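7번 자리

퇴근 전에 자리를 비워 달라고 했다. 상자 하나. 오늘 안에.

Divance로 이름이 바뀐 건 5월이었고 그 전에는 Jasard였다. 회사 이름이 바뀌어도 내 자리는 7번이었다. 보라색 동그라미에 흰 숫자. 처음 왔을 때 유치원 사물함 같다고 생각했는데 이젠 그 숫자가 없으면 책상을 못 찾을 것 같다. 못 찾아도 상관없지, 내일부터는.

뭐부터 싸지. 마우스는 내 건가 회사 건가. 키보드는 어제 반납했고 서랍 열쇠도 반납했고, 목록에 마우스는 없었다. 목록에 34개나 적혀 있으면서. 검은색, 동글동글하고, 휠 아래 주황색 버튼. 그 버튼은 끝까지 무슨 버튼인지 몰랐다. 눌러 본 적이 있던가. 있다. 아무 일도 안 일어났다.
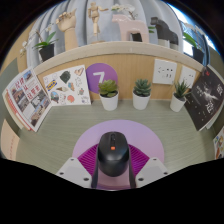
그거 그냥 가져가요, 하는 말이 칸막이 너머에서 넘어왔다. 어차피 새로 오는 사람들은 자기 거 들고 온다고, 여기서 마우스 찾는 사람 아무도 없다고. 패드도 가져가고 화분도 가져가라고, 물 줄 사람이 없으니 두고 가면 다 죽는다고 했다.

네, 하고 대답했다. 대답만 했다.

화분은 셋. 다육이다. 왼쪽 건 잎이 넓적하고 누런 기가 도는 연두, 가운데 건 푸르스름하고 뾰족하고, 오른쪽 건 제멋대로 길다. 하나에 1,000원씩 주고 샀다. Hollville 건물 지하, 없어진 꽃집에서. 흰 화분은 따로 샀는데 화분이 더 비쌌다. 물은 한 달에 한 번이라고 했는데 나는 자꾸 까먹었고 그래서 살았다. 부지런한 사람이 키우면 죽는댔다.

상자가 작다. 화분을 눕힐 순 없고. 책을 밑에 깔면 화분이 흔들리고 화분을 밑에 두면 책을 못 넣는다. 몇번을 넣었다 뺐다 하다가 도로 다 제자리에 올려놨다. 바보같이. 시계를 보니 20분이 지났다.

마우스도 패드 위에 도로 올려놨다. 연보라 패드, 손목 받치는 데가 볼록한 거. 다시 보니까 그냥 출근한 날 책상 같다. 의자에 앉으면 바로 일할 수 있을 것 같은. 휠 쪽에 불도 들어와 있고.
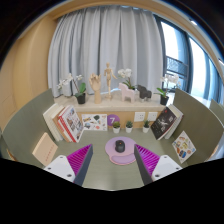 여섯 시 십 분

책은 두고 가기로 했다. 빨간 책등 하나만 빼고. 아니 그것도 두고 가자. 무겁다. 오른쪽에 쌓인 건 펴 본 지 오래됐고 검은 표지는 내가 산 게 아니다. 누가 빌려준 건데 누군지 기억이 안 난다. 미안합니다. 여기 둘게요. 찾으러 오세요.

스티커 종이는 어떡하지. 알록달록한 거. Alipour 사람들이 회의 때마다 한 장씩 돌렸다. 처음엔 애들 준다고 챙겨 갔고 나중엔 그냥 세워 뒀다. 떼서 쓴 게 몇 개 안 된다. 아까워서 안 쓴 건데 안 쓰고 가네.

오른쪽 칸막이에 기대 둔 그림 카드. 심심할 때 쳐다보던 거다. 점심 뭐 먹지 하면서. 왼쪽 끝의 살구색 판은 글씨가 너무 작아서 앉은 자리에서 읽어 본 적이 없다. 지금 읽으면 되는데 안 읽는다. 바쁘다. 엘리베이터가 여섯 시 반 지나면 한 대만 다닌다. 24층에서 상자 들고 기다리기 싫다.

그래서 결정. 화분 셋, 패드, 끝. 마우스는 놓고 간다. 가져가라는데도 괜히 찜찜해서 패드 밑에서 빼듯이 집어다 왼쪽에 내려놨다. 비스듬하게. 똑바로 놓을까 하다가 말았다. 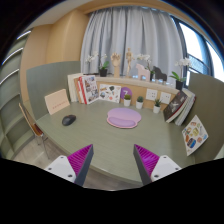

그러고 나서도 한참 서 있었다. 상자 뚜껑은 열려 있고 안에는 신문지만 깔려 있고. 화분 먼저 넣자. 제일 긴 놈부터. 잎이 걸리면 안 되니까 구석에.

전화가 왔다. 받았다. 응, 지금 나가. 거의 다 쌌어. 거의 다 안 쌌다.

저녁은 집에서 먹는다고 했다. 짐 많냐고 묻길래 없다고, 상자 하나라고 했다. 들어 줄까 하길래 괜찮다고 했다. 목소리가 좀 이상했는지 저쪽에서 잠깐 말이 없었다. 감기냐고 물었다. 그렇다고 했다.

신문지를 구겨서 화분 사이에 끼웠다. 가운데 놈 잎이 하나 툭 떨어졌다. 이거 흙에 올려 두면 또 난다고 꽃집에서 그랬는데. 주머니에 넣었다. 패드는 맨 위에 덮었다. 뚜껑이 안 닫혀서 그냥 안고 나왔다. 불은 안 껐다. 스위치가 어디 있는지 끝내 몰랏다.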